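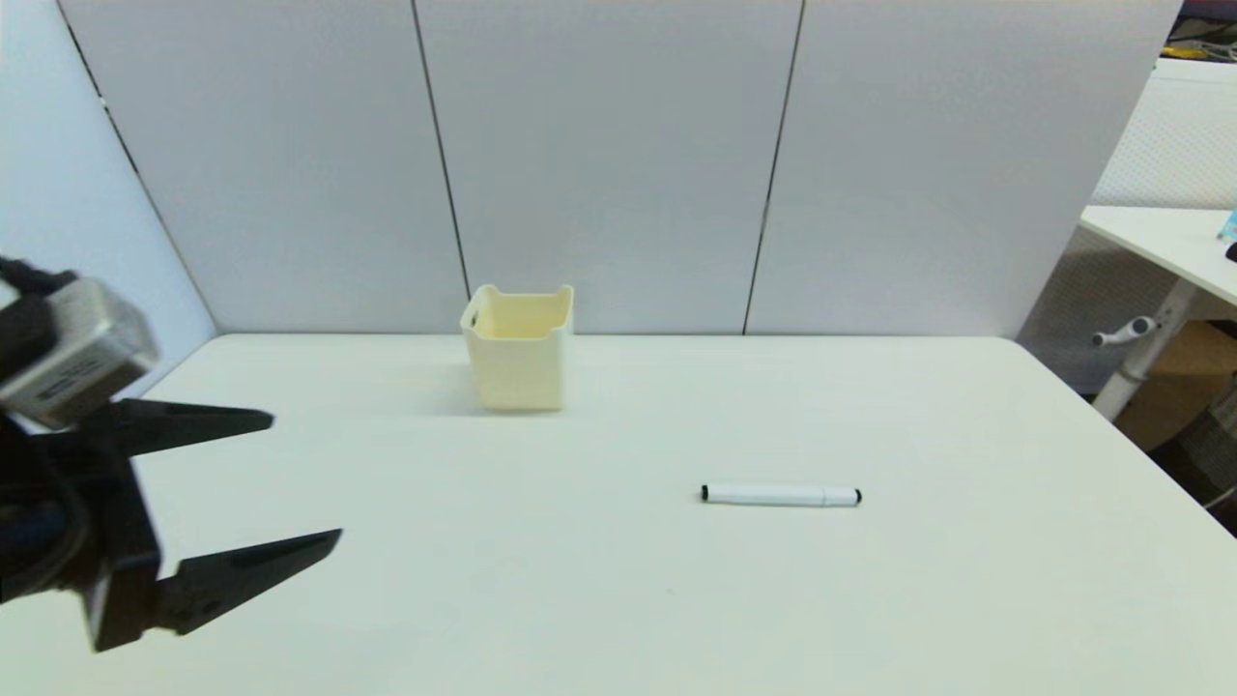

Negash table in white with the Tesimari bin in cream. Marker not included.

Search products, part numbers Search

Negash Work Table, 72 in., White
by Camico
$249

The Negash is a large, flat, white table. We tried for most of January to come up with a more exciting sentence and then went back to selling tables. It gives you a smooth matte top with plenty of room, and it asks very little of you in return.

Mathis Courtois drew it for our own back office, where the old table had a decorative inlay that everybody kept trying to wipe off. His brief to himself was one line long and mostly concerned the inlay. There is no inlay.

The top is 72 inches long. The matte finish keeps the overhead lights out of your eyes, and it also makes a white sheet of paper surprisingly easy to lose. Regular users learn to put something on top of the paper. 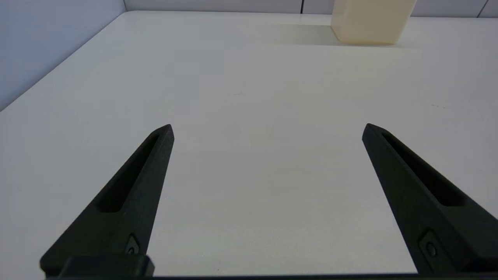 White matte top, shown against light grey panels.

Cleaning and marks

White tables show things. If you want one that hides pencil, coffee rings and the evidence of lunch, the same table comes in Slate and we will think no less of you. For the white, use a damp cloth and ordinary dish soap. Skip the scouring pads - they take off the mark and then keep going. Faint scuffs usually come up with a second pass. Deep scratches don't, and after a year or so you will be fond of them or you will own a tablecloth.

Permanent marker is a separate conversation. Rubbing alcohol on a soft cloth, small circles, and a word with whoever left the cap off.
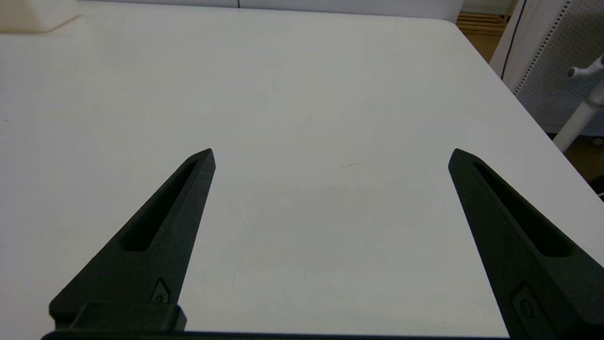
Rounded corner on the white top.

Corners

Rounded. Anyone who has walked past a square one at hip height in a hurry can skip this section.

Goes with

Tesimari bin, cream. A small plastic bin with an open top, a flared rim and handle notches cut into the sides. It has no lid, so whatever you put in it remains your problem in plain sight. The cream is a shade warmer than the tabletop. Two customers have written in to say it doesn't match, and they're right.

Etstead panels, light grey. Stand them behind the table and you no longer have to watch the copier. They take the edge off a noisy room but won't do much about a colleague with a speakerphone.

Delivery

Ships flat in one carton. Boxed weight is 40 pounds, so bring a friend or a good attitude about stairs. The legs bolt on with the hex key supplied, and we've put a second hex key in the bag for when you lose the first. Tables ordered before noon go out the same day. Orders after noon go out the next working day, however nicely you ask.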